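Ustgate Open Afternoon: Notes from a Visit

The automation workshop at Ustgate opened its doors to the public in October, and I was glad to be among those who attended. Doors opened at 2 in the afternoon, and visitors were admitted in small groups.

Our group began with a short talk on the workshop's programme, Veteo, which concerns the handling of ordinary hand tools by robot arms. We were informed that 2,737 attempts had been recorded to date, of which 1,042 were made over the summer. The remainder of the hour was given to the arm itself, and I was pleased that questions were permitted throughout.
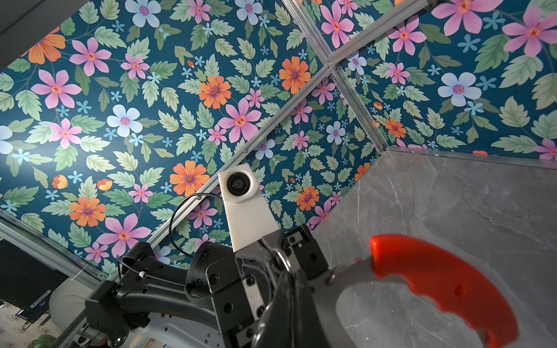
The arm holding a red-handled tool inside the papered enclosure.

The walls of the enclosure attracted a good deal of comment. Floral wallpaper and grey marble-patterned panels are fixed within aluminium rails, and the staff explained that the panels are changed regularly, so that the arm does not become accustomed to one background. I had expected bare metal and found the effect rather agreeable - closer to a sitting room than a factory.

Tea was served afterwards in the Ellis Room, where printed notes on the programme were available. A second open afternoon is planned at the Galanis building in the spring. Those wishing to attend are advised to apply early, as places in each group are limited.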